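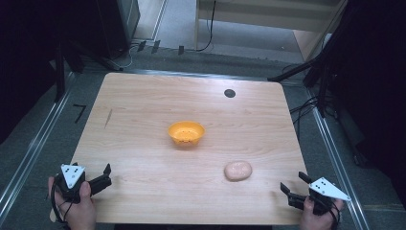
I'm so happy to finally say this out loud: my little book of kitchen poems, The Peng Street Suppers, comes out this October from Vetholm Press! It holds 151 poems (short ones, I promise), and most of them began with my aunt, Shuzhen Feng, who scribbled verses on the backs of grocery receipts. I like a poem about plain things, a small orange bowl on a pale wooden table, say, and she did too. Her longest runs six lines.

Vetholm is printing 700 copies, and my editor, Nabila Gaber, has been a saint about my commas. I'll be reading at the Istley library at 6 p.m. on launch night, and Qianru Cheng will read my aunt's verses in Chinese. Come say hi! Review copies are ready now, so just write to Nabila at Vetholm Press.

Haiyan Ye, Istley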